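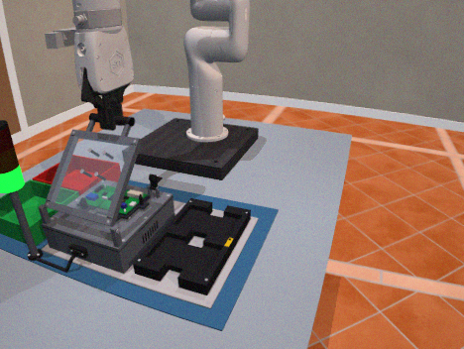

Questions about the Wanik spotting scope

Will it fit my tripod?
Most likely, yes! The foot takes the usual quarter-inch screw, and if yours is an older Clekix head (we still hear from plenty of folks who love theirs) just drop us a line and we'll help you sort it out.

How far can I see with it?
On a clear morning, bullet holes on paper at 200 yards are a fair expectation - heat shimmer will cut into that by noon.

Does it come with a warranty?
It does, for 2 years. Write to Afroza Pramanik at our repair desk.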